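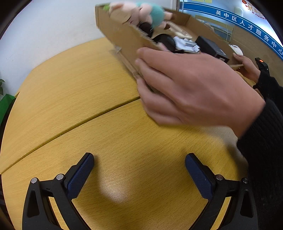 A shallow cardboard box, held tilted at the table.

Every storage article I read wants me to buy bins. Clear ones, with lids that snap, in a set of 4 that costs more than the stuff going into them. I have my doubts. I have been keeping house long enough to own three generations of clear bins with cracked lids, and the shallow cardboard boxes I was going to throw out in November are still holding up fine.

So I went through the usual advice on small-item storage and tried what I could stand to try. Some of it holds up. A lot of it doesn't.

"Cardboard attracts bugs." Damp cardboard does. A box in a dry closet in a heated house is not going to bring you silverfish by itself. If your basement floor sweats, keep the cardboard off it, and while you're at it keep everything else off it too. I put mine on a wire shelf and look underneath when I remember.

"Line your boxes with scented paper." I tried the Fluletti drawer liners, the lavender kind. They smelled strong for 7 days and then like nothing, and the sheets curled at the corners. Plain brown paper did the same job for free. If a box smells musty, throw out the box.

"Decant everything." No. Keep rice and flour in jars if you have moths, otherwise the bag with a clothespin on it is a perfectly good container, and it has the cooking directions printed on it.

"Use baking soda to freshen soft toys." Half true. Shake it on, leave it a couple of hours, vacuum it off with the brush attachment. It helps with a mild stale smell. It does nothing for anything sticky, and if you skip the vacuuming you get white dust in the seams that comes out on the couch for weeks. For a sticky toy, use a cloth wrung out in water with a drop of dish soap, and go gently over any yarn or glued parts. Don't believe anybody who tells you the freezer cleans them.

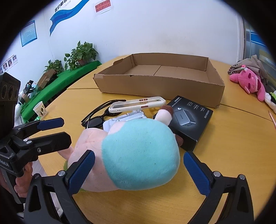
Check the care tag before you put one in the washer, and if the tag is gone, assume the worst and stick with the cloth. A pillowcase tied shut is better than those mesh bags, which in my experience let a loose eye or a bit of ribbon work its way through. Air dry. The dryer turns fuzzy fabric into something like old carpet and there is no getting it back — I tried a pet brush, a toothbrush and steam.

"Labels on all sides." One label, on the short end, the end that faces out. Masking tape and a marker. I was given an Ouali label maker and it works, but the tape refills cost too much and the labels fall off cardboard anyway.

"Wax your table with olive oil and lemon." Please don't. It goes sticky, it holds dust, and by summer it smells like a salad. A barely wet cloth and then a dry one takes care of most wood finishes. For rings, people swear by mayonnaise, and I have had it work once in 2 tries. The Stirnlow paste did better, but test it somewhere hidden, and don't slide boxes across the top afterward. Lift them. The grit on the bottom does the scratching.

The Collach catalog shows a folding rack for flattened boxes. I use the gap beside the refrigerator.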